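Section 4. Setting up the gripper and the wrist camera at home

Noreck Student Robotics Club, guide for team members

Read this section before you take a kit out of the club room. You need the kit box, a laptop with the club software, one free power socket and a table that does not shake. Section 3 explains how to mount the arm on its base plate. We suppose here that this is done and that the four base screws are tight.

4.1 Before you connect the power

1. Put the base plate on the table and fix it with both clamps. Try to move the plate with your hand. If it moves, tighten the clamps again.

2. Check that the emergency stop button is pressed down. It must stay down until step 9.

3. Look at the gripper cable. It should go through the two clips on the forearm and have a small free loop at the wrist. Without the loop, the cable pulls when the wrist turns.

4. Connect the gripper cable first, the camera cable second and the power supply last.

CAUTION: Never connect or disconnect the gripper cable while the power is on. We lost one Hetetti driver board in this way and the replacement took the whole budget of the spring.

4.2 First start

5. Open the club software and choose your kit number. The kit number is on the lid of the box, not on the arm. Kits 14 and 23 use the older driver, so for these two please select "Old driver" in the same window.

6. Wait for the message "Camera ready". On a slow laptop it can take one minute.

7. Move everything out of the reach of the arm, also cups, chargers and cats.

8. Ask a second person to stand next to the emergency stop. Younger members must do this step with an adult.

9. Release the emergency stop. The arm makes a small movement when the motors take the load. It is normal.

NOTE: If the software shows error 161, the camera cable is not completely inside. Press the emergency stop, turn off the power, push the plug until it clicks and begin again from step 2.

4.3 Closing position and camera view

10. Press "Close slowly" and keep your fingers away from the gripper. Press "Stop" when the two tips are nearly together but a narrow gap is still open.

11. Look at the camera window. Both fingers should come into the view from the bottom, one from each side, and the tips should be a little lower than the middle of the picture. The wide base of the gripper goes along the bottom side.

12. If one finger appears much longer than the other, loosen the two camera screws by half a turn, rotate the camera by hand and tighten again. Do not use the screws of the finger holder for this correction.

13. Look also at what is behind the fingers. A bright plain wall is good, but it should not fill the whole view. The tracking exercise in Section 5 needs some edges and different colors in the background, for example shelves with books or a chair. You do not need to tidy the room for it.

14. Press "Save position". The software writes the value in the log. A normal value is near the one printed on your kit card — for most kits the card says 842. If your value is very different, repeat from step 10.

NOTE: Strong sun on a light surface can make the camera change its brightness many times. Close the curtain a little or turn the base plate, then save again.

4.4 When you finish

15. Press "Park", wait until the arm rests on its support, then press the emergency stop and turn off the power.

16. Send your log and one camera view to Esperanza Sotomayor before the next club meeting. Please write your kit number in the subject.
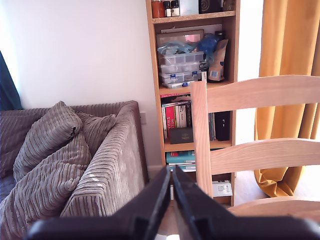 Ibarra, April

Wrist camera view at step 11: the tips have a narrow gap between them, and behind them are the bookcase, the wooden chair and the corduroy sofa. Changes to this section were made by Julián Manzano and checked by Montserrat Paredes. If a step is not clear, or your screen shows other words than the guide, tell one of them and bring the kit card with you. Section 5 starts with the arm parked and the power off.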